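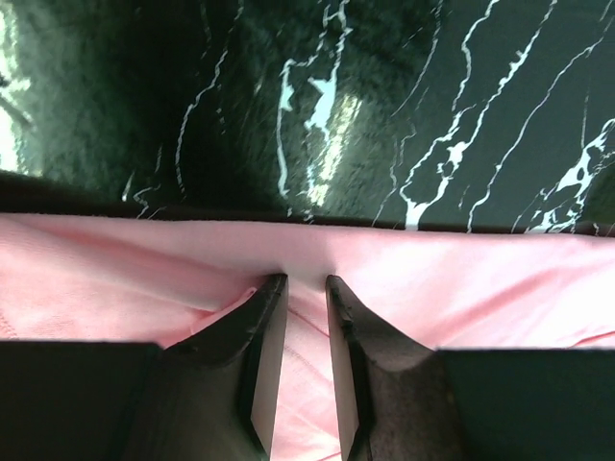

Dutbridge Countertop Stain Reports

README, second release

What you get

A single table of 800 reports from people who spilled something on a kitchen counter and wrote down what they did next. Each row is one spill on one counter. The reports were collected by Aileen Malabanan and Jericho Evangelista through a paper form and, later, a web form. I took over the files in August and wrote this page after reading every row, which left me less impressed with the data than the people who gave it to me.

Columns

report_id: a number, with gaps where duplicates were removed.
stone_claimed: what the owner says the counter is made of. Read the next section before you use this.
spill: free text, lightly cleaned. "Red wine" and "wine (red)" were merged. "Curry" was left alone.
minutes_before_wiping: the owner's guess. Many people round to whatever makes them look quick.
cleaner: product type only. Brand names were taken out.
outcome: one of gone, faint, same, worse.
sealed: yes, no, or unknown. Mostly unknown.

About stone_claimed

Do not trust it. People call a counter marble when the shop called it marble, and shops call a lot of things marble. Green stone is the worst case. A good deal of what gets sold as green marble is serpentine, which behaves differently around acid, and a lemon juice report that says "no mark at all, marble is tougher than they say" may be telling you about a different rock. Lorna Bautista went back to 8 owners who had green counters and asked for the invoice. Only 2 could find one. We kept the column under its present name so that no one could mistake it for a lab result.

The same goes for quartz and quartzite. If your work depends on telling those apart, this is the wrong table.

About outcome

The four labels look tidy and they aren't. Etching and staining are separate problems – one is damage to the polish, the other is color soaking in – and the form never asked which. Someone who got the color out and left a dull ring might have picked gone or worse depending on mood. Genalyn Rivera tried relabeling from the comments and gave up, and I think she was right to.

There is also the question of who bothers to fill in a form about a stain. I would guess people with a disaster or a miracle cure. Please don't quote the share of "gone" as a success rate for baking soda. Someone already has.

Changes since the first release

Removed the column "severity", which was filled in by three people using three scales.
Fixed rows where hours had been entered as minutes. I probably missed a few.
Split Misow and Ollurow forms by a source column. The Ollurow form listed "worse" first and the Misow form listed it last, and yes, it seems to matter.

Reasonable uses

Teaching people to clean messy text. Finding out what gets spilled. Practice with missing values – there are plenty.

Corrections go to Maribeth Dalisay, with the report_id in the subject line.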